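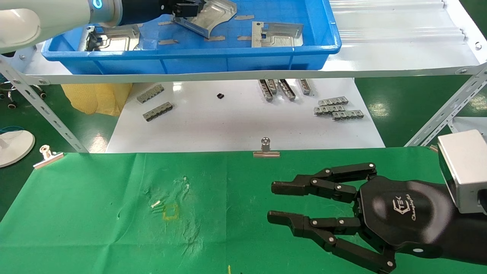 Stamped parts and offcuts share the blue bin, with the connectors grouped on the white top underneath.

The parts bench at Plamberg finally has a system, and we love it

Regular readers will remember the January issue, where we grumbled for most of a page about the parts bench. Connectors in coffee cans. Stampings stacked on top of drawings. Small black bits that rolled under everything and came back months later, usually in somebody's shoe. We promised to do something about it, and we have! The Sirkbridge room now has a bench you can walk up to and understand, and we've been grinning about it ever since.

The big idea (it isn't very big) is height. Bulky things go up, little things come down. The blue bin lives on the upper shelf and takes the stamped sheet-metal parts, the ones with the slots and cut-outs, together with the thin strips left over from cutting. The white top below the shelf is for small pieces, and small pieces get laid out flat where you can see them. That's most of it. We tried drawers first, and then a set of stacking trays from the old Macedo store room, and both of them just gave us new places to lose things.

Why white? A tiny black component on a white surface practically shouts at you. The same piece on the old brown bench top was invisible, and I say this as the person who once spent a whole lunch hour looking for one with a flashlight. If you're redoing your own space and can only change one thing, try a light-colored surface under your smallest parts. It costs next to nothing and you'll notice it the same day.

Grouping took more arguing. Some of us wanted every connector in a divider, all facing the same way, like silverware. Others wanted to be able to put a handful down and get on with the job. We settled on loose groups: same kind together, a hand's width of clear space between kinds, and no fuss about which way a part points. It looks a little untidy and it works beautifully. You can pick out the long strips with the raised tabs from across the room, and when a group is getting thin you see it without opening a thing.

The offcuts are the one part of this we're still discussing. They're so handy! A narrow strip of sheet makes a shim, a spacer, a scraper, a label holder, a thing to stir paint with. But they do spread out among the bigger parts, and fishing for one means working around edges. A shallow box of their own is on the list. If you have one to spare, longer than it is wide, please bring it by.
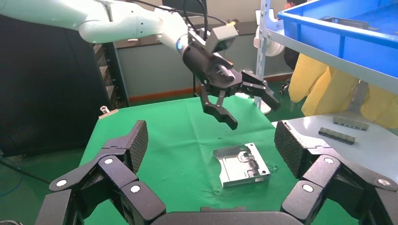
SIRKBRIDGE, Wednesday, April 5, 2023

The second half of the job was the work table, and this is where the green mat comes in. We put it down expecting to like it a little and now we wouldn't be without it. A machined piece like the silver one in the middle, with its recessed pockets and milled channels, can sit there with its good faces up and be looked at properly. Metal on bare metal makes a noise that goes right through me, and the mat has put an end to that too.

It marks, of course. There's a dark patch next to the block already. We've decided a mat is allowed to look used, and a wipe at the end of the day is all the care it's going to get from us.

The white tray surface at the right of the table might be my favorite addition. It holds whatever you're going to want next, so you aren't turning back to the shelves every couple of minutes. Two of the long connector-style parts fit on it with room to spare, and they're easy to tell apart there, one lighter and slotted, the other darker with notches. When the job is finished, the tray gets emptied back to the groups. (That's the rule. We're getting better at it.)

And the gloves! They hang over the edge of the shelf now, bright yellow, right behind the tray. For years they had a drawer, and for years people opened that drawer, found one glove, and gave up. Draped over an edge they're the first thing you see, and they're getting worn a lot more. Sheet-metal edges are sharp, offcuts especially, so please put them on before you reach into the bin.

A word about the shelving, which several of you asked about after the open evening. The posts are the perforated kind, so a shelf can go up or down a few holes when your needs change. We moved ours more than once before the bin felt right. Too high and you can't see into it, too low and you bump it every time you lean over the table. Set it with the bin full, and have both your tallest and shortest people try it before you tighten everything up.

For those who enjoy numbers, the whole clear-out took 7 evenings. We went through 3,915 pieces in all, and 824 of them were connectors, which surprised even the people who'd been buying them. Duplicates are boxed up for the Zukska swap table, and there are some real treats in there if you like odd brackets.

Still to do:

A box for the offcuts, as above.
Labels along the front of the white top. Plain ones, big letters.
A small plate or dish for loose screws at each of the other tables. We have a little plate near the edge of this one and everybody wants their own.
The remaining 6 cartons from Macedo, still taped shut and sitting by the door.

Come and have a look any open evening. Bring a part you've been storing badly and we'll happily talk about where it ought to live, probably for longer than you'd planned. The cartons get opened next, starting with the heavy one, and extra hands are very welcome. Wear closed shoes.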